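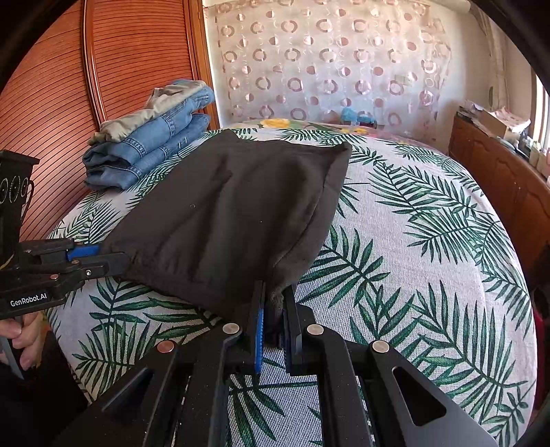

Abb. 2: Falten mit zwei handgeführten Greifern; beide fassen je eine der vorderen Ecken des Kleidungsstücks.

3.2 Erfassung der Demonstrationen

Die Demonstrationen wurden in Privatwohnungen aufgenommen, ohne Roboter vor Ort. Insgesamt liegen 800 Durchgänge aus 23 Haushalten vor. Gefaltet wurde auf dem Bett - Unterlage und Licht blieben, wie sie waren. Durchgänge, in denen eine Ecke verloren ging, haben wir nicht entfernt, sondern gesondert markiert.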